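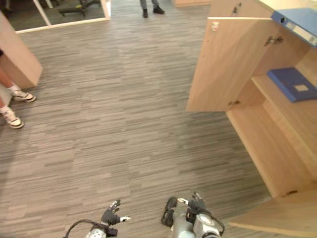
Costigan: The hands are fine. The question is whether the Findum package is worth the quote for office filing work, and going by the trial terms I'd say it depends on which service tier you take.

heming_c
Reposting my summary from the vendor thread so it's in one place. Findum sells the two-hand kit, the teleoperation setup and a skill training service as one order. You can drop the training service and do your own, but then the support response goes from 8 hours to "next available." The hands are right and left, not interchangeable, and spares are ordered by side. Lead time on ours was quoted in April and has not moved.

nouhaila.eo
Which tasks did you get in the base tier? Ours lists opening a hinged door, picking a binder from a shelf, placing a binder on a shelf and closing the door. That makes 4 skills, and the contract treats each as separate for acceptance.

heming_c
Same list. Ring binders lying flat are the awkward part. The pick needs an edge to get fingers under, and on a shelf flush with the front there isn't much overhang. Findum's application note tells you to place the binder so it projects slightly past the shelf. Acceptable for a demo. In a records room people put things down however they like.

bmansour
Disagree that this is only a demo problem. We specified placement in the work instruction and staff followed it. You do the same for a barcode scanner or a label printer. If the product needs a known starting position and says so in the manual, that's a normal requirement.

heming_c
It's normal if it's in the manual. It's in an application note you get after signing.

bmansour
Fair. I had the note before signing, but I asked for it.

salma_n
Cabinet doors: check the swing. We have cabinets with flat doors and small keyholes, no handle to speak of, and the standard door skill assumes something to grip. Findum offered a retrofit pull. Ghoneim, who also bid, said they could do it from the door edge if the door was already ajar. Neither would commit to working the key.

nouhaila.eo
Did Ghoneim put that in writing?

salma_n
In the bid, yes. Section on exclusions. Locked doors are out of scope, and so is any door that closes by itself.

gdesjardins
Has anyone compared cable routing? Our integrator (Volwood) ran the hand cables outside the forearm and left slack for wrist rotation. It works, but a loop of cable near an open door is something I'd like kept close to the arm. I asked for sleeves and was told they restrict the wrist. Volwood's position is that slack has to go somewhere.

heming_c
Volwood is right about the slack. Too tight and you load the connector every time the wrist turns. Ask for a clip halfway along the forearm and leave the wrist end free. Check it at both rotation limits before you sign off.

gdesjardins
Will try the clip. I still think a product at this price should route internally.

bmansour
Internal routing makes a cable swap a bench job. External is a field job. I know which one I'd pick on a 60-day service contract.

salma_n
60 days? Ours is longer. Is that the trial contract?

bmansour
Trial, yes. It converts if you don't send notice.

nouhaila.eo
Then put the notice date in your calendar now. The Badura trial had the same clause and we paid for a second term we hadn't planned on. Also ask whether the recorded sessions stay with you if you leave. Badura kept the trained skill and gave us the raw recordings in their own format – readable, with effort.

heming_c
Findum exports both, per the order form. I haven't tested the export yet. Will post when I have.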